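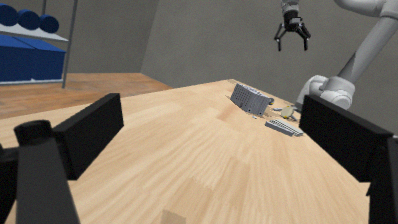

Week 6: Rights Issues, or Passing the Hat Politely

A listed company that needs cash can borrow it, sell something, or ask the people who already own the shares. The last is a rights issue. Shareholders get first refusal on the new shares, usually at a discount, in proportion to what they hold.

Our case is Miltuvex. It has 3000 shares (a very small company, kept small so the math fits on the board). They trade at $2 each. It offers one new share for every four held, at a 25 percent discount.
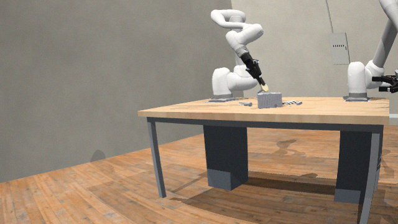

Two white robot arms at a light wood workbench.

Work it through:

New shares: 3000 / 4 = 750
Issue price: $1.50
Cash raised: $1,125, before the bankers have lunch
Price afterward, in theory: $7,125 / 3750 = $1.90

A holder who takes up the offer is no poorer. A holder who sells the rights is no poorer either, fees aside. The one who leaves the letter under a pizza menu may well be.

For Thursday: Nandberg owns 700 shares and has no spare cash. What is each right worth, and what should it do? One page. "It depends" is not a page.

Recent handouts
Week 5: Bennani and the Dividend It Couldn't Afford
Week 4: Why Dramora Bought Back Its Own Shares
Week 3: Reading a Prospectus Without Falling Asleep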